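We have had the Parora folding kit from Narkora on trial since April. It comes with the gripper, a wrist camera and a license for the laundry software. I gave it jeans, because shirts and towels are what every seller demos.

Setup took two afternoons, mostly calibration. The manual is 14 pages and skips the part on cable routing. Support did answer the same day. 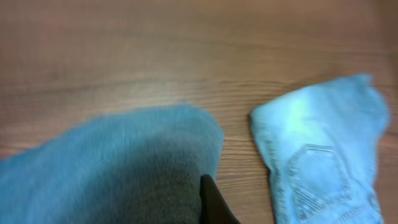 Jeans on the wooden table, seen from the wrist camera.
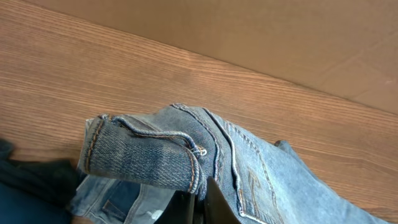
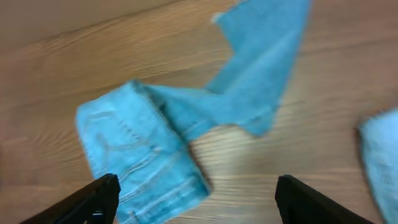 Denim is heavy and the legs twist, so I set the grip force one step above the default. The log stands at 573 picks now. The software lets you tag each one, but the tag menu is slow and I stopped using it after the first week.

My main complaint is the license. It covers 1000 picks, then you pay again, and the price for the next block isn't on the site. I have written to ask and will add the answer when I get it.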